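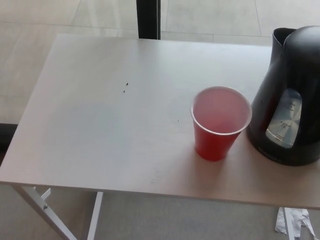 Nametti Repeater Returns to the Air in March

The two-meter repeater of the Nametti Amateur Radio Club is again in service after an interruption of 17 weeks. The club confirmed that the machine came back on its usual frequency pair early in March, with the same access tone as before. Members do not need to change anything in their radios.

The repeater went silent in the autumn, when water entered the main feed line near the top of the mast at Vernov Hill. Vikas Chaudhary, who keeps the technical log of the club, wrote that the reflected power was rising slowly for some days before the protection circuit switched the transmitter off. The duplexer was also found out of adjustment and was sent to Radebe for tuning.

The new feed line was installed in one morning by a climbing crew from Nutari. The antenna itself was in good condition and stays in its place, 700 feet above the valley floor. The total cost of the repair came to a little more than the $1,000 which the club had kept for site maintenance, and the difference was covered from the income of the winter swap meet.

First reports are good. Stations on the east side of the valley, where coverage was always weak, say that they can now open the repeater with a handheld radio from inside the house. One mobile station kept contact almost to the Radebe exit — a distance which was not possible last year.

The evening net starts again at 7 p.m. with Kulsoom Lashari as net control. During the interruption she was running the net on simplex, and she asks that stations who joined there continue to check in, also if they can hear the repeater only with noise. Visitors are welcome and do not have to be members.

Backup power at the site is still limited. The old batteries were removed together with the damaged line, and the new set has not arrived yet. Until then the repeater will go off the air if the site loses electricity, and the simplex frequency should be used for any urgent traffic. Signal reports can be sent to the club by email or given on the net.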